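The Bag of Bags

The day we got the keys to the shop on Vadgate, before there were shelves or a sign or even a kettle, my sister stuck a hook on the wall and said that was where the bags would live. One bag to hold all the others! Our mother had kept one behind her kitchen door for 30 years, and you could put your hand in and pull out exactly the size you needed (or eleven that you didn't, all knotted together).

I wanted it higher up. She wanted it low, so the neighbor kids could reach it when they came in to help. She won, and she put a strip of red tape over the hook so we'd find the spot even when the bag was off being filled. Then she went through every bag we'd brought from the old place and picked the one with the smile.
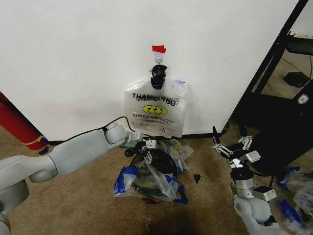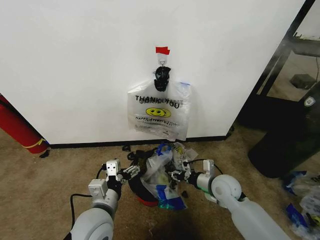

HAPPY EVERY DAY. I loved it at once, I can't tell you how much! I sat down on the carpet and started sorting, big ones with big ones, thin ones flattened and folded into little triangles the way Mom did it, and I was so deep in my triangles that I missed lunch completely.

Triangles take too long, Mägi called from the stairs, just scrunch them up and shove them in, they all come out the same in the end. And never tie the handles, you'll be picking at that knot until March.

I went on folding. My sister scrunched. By 5 o'clock we had two heaps and one hook, and she was already pushing hers in by the fistful, laughing, while I handed her my triangles one by one and made her promise to keep them near the top.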